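Lulik - two-disc Blu-ray edition 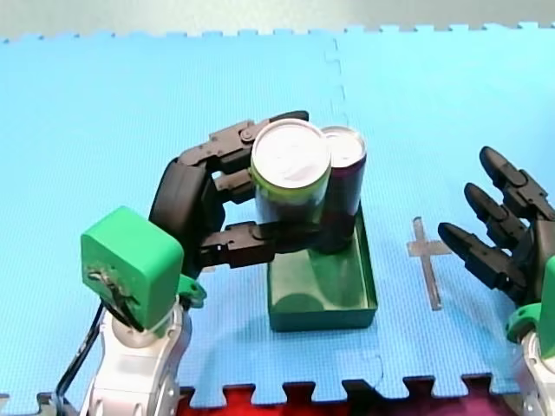
Catalogue no. 36. Region B. Released by Jalix under licence from Prustska Film.

Lulik is a village comedy in black and white, running 96 minutes, directed by Fulgencio Ponce and written with Braulio Escobedo. A ferryman and the local schoolmistress both inherit the same stretch of river bank. Each has papers to prove it. The dispute draws in the baker, the postmaster and most of the bus timetable before the bishop's surveyor arrives and finds a third set of papers. Yesenia Nava plays the schoolmistress. The ferryman is played by Serrano, who was credited by surname only in all his films.

The film was previously available on a single DVD, now deleted. That disc used a cut television print lacking the wedding procession and the second half of the market quarrel. Both passages are present in this edition.

Picture
The transfer was made from the original camera negative, apart from reel four, which is taken from a fine-grain positive. Contrast is a little harder in that reel and there is more visible grain. Scratches and dirt were removed by hand where they crossed a face; lighter wear has been left alone. No sharpening was applied. The aspect ratio is 1.37:1, with black bars at the sides on a widescreen television.

Sound
The mono track was taken from the optical negative. Hiss has been reduced but not removed. The church bell in the opening titles distorts on all known elements and distorts here as well. A second mono track carries the English dub prepared for export. The dub was made for the shorter version, and the restored passages revert to the original language with subtitles.

Subtitles
English (new translation by Nia Landeg) and English for the hard of hearing. Subtitles can be switched off. Songs are translated, except the ferryman's counting rhyme, where the words have no fixed meaning.

Disc one
Feature
Audio commentary by Yesenia Villalobos
Original trailer

Disc two
The Bank and the Boat, a 60-minute documentary on the production
Interview with Braulio Escobedo (30 minutes, sound only, over stills)
Alternative ending, silent - the dialogue track is lost
English export titles

Booklet
36 pages, stapled, with an essay on Ponce's village films, cast and crew credits, and notes on the transfer. The booklet is included with the first pressing of 500 copies only. Later copies have the same discs and a plain inlay card.

Packaging
Clear case with reversible sleeve. One side has the original release poster, the other a new design.

Known fault
On copies sold before 9/2/23 the chapter menu on disc one sends chapters 11 and 12 to the same point. Playback of the film is not affected, and chapter 12 can be reached with the skip button. Replacement discs are sent on request; please quote the number printed on the inner ring.

Certificate: PG (mild language, one scene of drunkenness)
Availability: in stock. Orders are packed on working days and sent second class unless otherwise requested.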